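3.2 Small cases and how people keep them

Most of the households we visited in Protudville kept their little things inside other little things, and we grew rather fond of asking why.
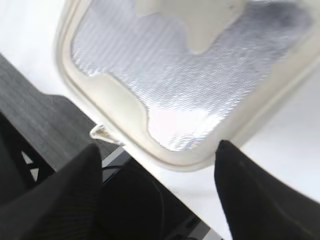 Shine matters a good deal when people choose where something should live. Su-chen Lam noticed this early on, in June, and a silvery surface set among cream, as in Figure 2, was the sort of thing our families liked to leave out on show.

Zips came up nearly as often, and always with feeling.

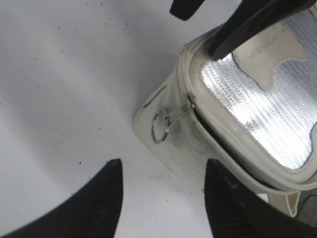 Several people told us they never quite close a case they use every day.

Figure 2. Cream and silver surfaces.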